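Bin-picking cell budgeting

Bin-picking cell budgeting is the practice of estimating, before purchase, the full cost of a workstation in which a robot arm takes mixed objects out of an open container. It covers the arm and gripper, the parts around them, the objects used in trials, and the labor needed to keep the cell running. The term is used mainly by small laboratories and light industrial firms that buy components separately instead of ordering a finished system.

Cost structure

Budgets are usually split into capital items and consumables. Capital items include the arm, its controller, the gripper body, cameras and the work table. Consumables include fingertips, cables, tape, clamps, containers and test objects. The division follows accounting custom more than technical need, and some items move between the two lists from one year to the next. Cables are the usual case: a cable supplied with the arm is capital, and its replacement is a consumable.

In the Vuorinen method, named after the Kurnness workshop where it was first written down, every line also carries a replacement interval in months. A line without an interval is returned to the person who submitted it. The method was described by Urho Jääskeläinen in an internal planning note, later reprinted in the Madetti equipment handbook. The note gives a worked budget of $2,963 for the fittings and consumables of one cell, excluding the arm, of which $2,125 is spent before the first trial and the remainder is held for replacements.

Containers and fixtures

The container is often the cheapest capital item and the one most often left out. Its inner size must be checked against the reach of the arm and the width of the gripper, including the wrist and any cables that travel with it. A divider lets one container serve as two compartments but reduces the clearance available at each wall. Spring clamps are a common low-cost fixture and can be moved by hand when the layout changes. Bolted fixtures cost more and are normally delayed until the layout is settled.
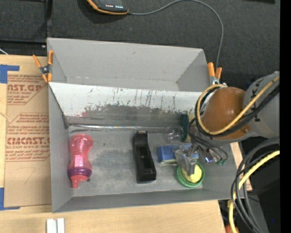

How many spare sets of fingertips should be bought with the gripper?

Three sets per gripper is the figure used in the Vuorinen method, with a fourth ordered when the first is opened. Sites with a supplier delivery time of more than 60 days add one further set.

Test objects

Object sets are bought to cover a range of shape, stiffness and surface finish. Household goods are widely used, as they are cheap and easily replaced. Clear and shiny items are listed separately in some budgets, because they tend to require extra camera work and so add labor cost. Soft items are given shorter replacement intervals than rigid ones.

Timing

Orders at Skemuvcombe are placed in July, ahead of the autumn trial period. Arms and controllers have the longest delivery times and are ordered first. Object sets are ordered last, after the gripper opening has been measured on the delivered unit.

See also: Gripper selection; Replacement interval; Work table leveling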